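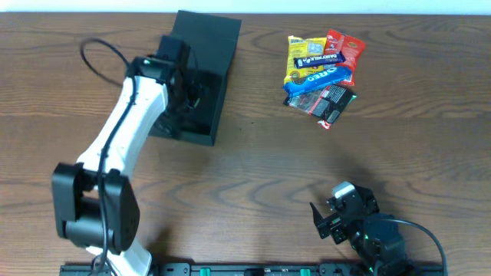
Re: [lista-caminhadas] Lanche para a travessia de Turnach

Oi, gente!

Demorei para responder porque estava brigando com a planilha das inscrições (ganhei, mas por pouco). A Gladys Nyanda escreveu de manhã:

> Pessoal, alguém já decidiu o que vamos comer na
> travessia? Da última vez sobrou pão e faltou coisa
> salgada, e eu passei a subida inteira pensando em
> amendoim. Também queria saber se dá para encher
> garrafa no meio do caminho ou se levo tudo de casa.
> Beijos, Gladys

Gladys, amendoim garantido! Eu fico com os salgados e o Hamisi Mrema com as frutas secas. Pão, desta vez, cada um leva o seu, do jeito que gosta.

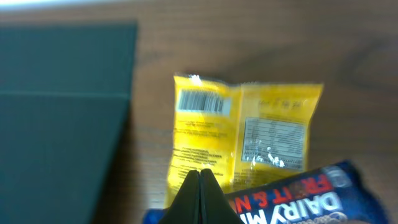 Pacotinho amarelo, lado do código de barras.

Sobre a água: tem uma bica logo depois da ponte de Wanyama, mas em fevereiro ela costuma estar fraquinha, então eu não contaria com ela -- saiam com a garrafa cheia e, quem bebe muito, com duas. O Kiprono Mwakyusa passou por lá e disse que o trecho de pedra está firme, só que o mato cresceu bastante nas laterais. Calça comprida, por favor! Eu fui de bermuda no ano passado e fiquei com as canelas todas riscadas.

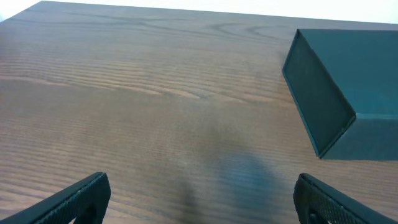 Grupo de Caminhadas Vemalton -- Equipe de Trilhas e Merenda

A subida tem quase 1,000 metros de desnível somando tudo, mas bem espalhados, e dá para ir conversando (eu vou, pelo menos). Paramos duas vezes: uma na bica e outra no mirante, onde a gente abre a merenda de verdade. Quem quiser esticar até o cruzeiro anda mais 200 metros e volta pelo mesmo caminho.

A Trinh Hứa perguntou do transporte. O ônibus sai às seis e meia da praça, tem 50 lugares e a passagem a gente acerta na hora, com dinheiro trocado se puderem. Cachorro não entra, já perguntei, sinto muito.
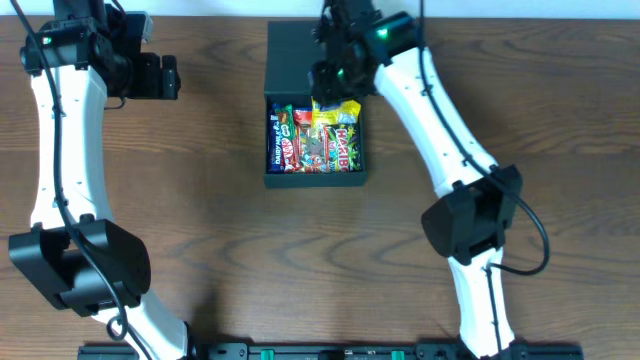 Tempo de leitura: 2 min

Ah, e o lixo! Cada um desce com o seu, inclusive casca de fruta. Levo uns sacos extras na mochila, mas são para o que a gente encontrar pelo caminho -- na última vez voltei com dois cheios.

Falta alguém para levar a garrafa térmica grande do café. A minha quebrou a tampa. Quem puder, responde aqui na lista mesmo, que no privado eu me perco.

Abraços,
Mwanahawa Nyamweya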